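Do deposit schemes change habits?
Group report, Bolatville site, November 30, 2018

Supporters of bottle deposits say that a small refund is enough to make people bring their empties back. We were less sure. The claim is repeated on posters and in council leaflets, but few of them say where it comes from.

In June we handed a short survey to shoppers at 2 supermarkets in Bolatville and got 368 replies. Most people said they would return bottles if they were paid for it. Saying so costs nothing, and we doubt that the answers tell us much about what the same people would do on a rainy evening with a full bag.

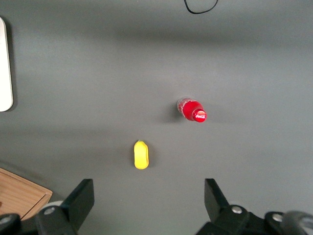 Figure 1. Small Coca-Cola bottle with a red label.

We also kept diaries in 21 households for 4 weeks. The Mowat estate has no car park near the shops, and several families there wrote that they would not carry empties that far for any refund we suggested. The leaflets leave distance out altogether.

Our sample was small and we picked the households ourselves, so it proves little. Even so, we would want to see figures from a real trial before accepting that money alone does the job.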